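In Defense of the Boring Desk

I read an article last week that said my desk was making me unproductive. It wasn't talking about the mess on it (fair enough, there's always mess). It meant the desk itself. Apparently I need one that goes up and down, with a treadmill under it, and a lamp that knows what time it is in Sweden or something. The whole setup came to more than 500 dollars before you even got to the chair, and don't get me started on the chair.

I've worked from home for eight years now, and before that I spent a long stretch in an office in Grenora where everything was beige and bolted down. So I've sat at a lot of desks. And I'm here to say that most of what people sell us about work furniture is nonsense, and I say this as somebody who has bought plenty of it!

My friend Lavanya Sundaram once spent 700 dollars on a desk from a company called Noditz. It had a motor and a little memory for your favorite heights. She used the up button for the whole of February, showed it off to everyone who came over, and then it stayed at sitting height forever. I'm not making fun of her, I did the same thing with a kneeling stool. It's a plant stand now, and a very good one.

What I want from a desk is a flat bit of wood, a window, and a mouse that works when I move it. I'd put the window first if I had to choose. You can get used to a wobbly leg or a drawer that sticks, but a day spent facing a wall is a long day.
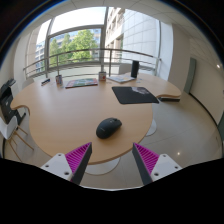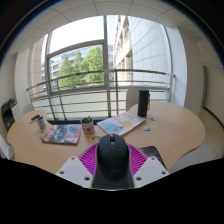
The thing that bugs me is how the advice always ends with a purchase. Back hurts? Buy something. Can't focus? Buy something else. I had a sore shoulder for most of a year and looked at every gadget going, and what fixed it was getting up to make tea more often and scooting my chair closer in. Cost of chair scooting: zero.

Now, I know some people really do need the special stuff. If your doctor or your physical therapist tells you to get a standing desk, please go get one and ignore me completely. I'm talking to the rest of us -- the ones who read reviews at midnight and convince ourselves that we'd finally write that report if only the surface were two inches higher.

My own desk came from a secondhand place called Morikawa, and it cost me 100 dollars including the guy who helped carry it up the stairs. It has a ring from a coffee cup that was there before I was. I've thought about sanding that out many times and I never do, I just put my cup on it.

So before you order the one with the motor, try moving the desk you've already got over to the window for a week. Take the pile of mail off it too. If you still hate it after that, fine, go shopping, and look at the secondhand places first.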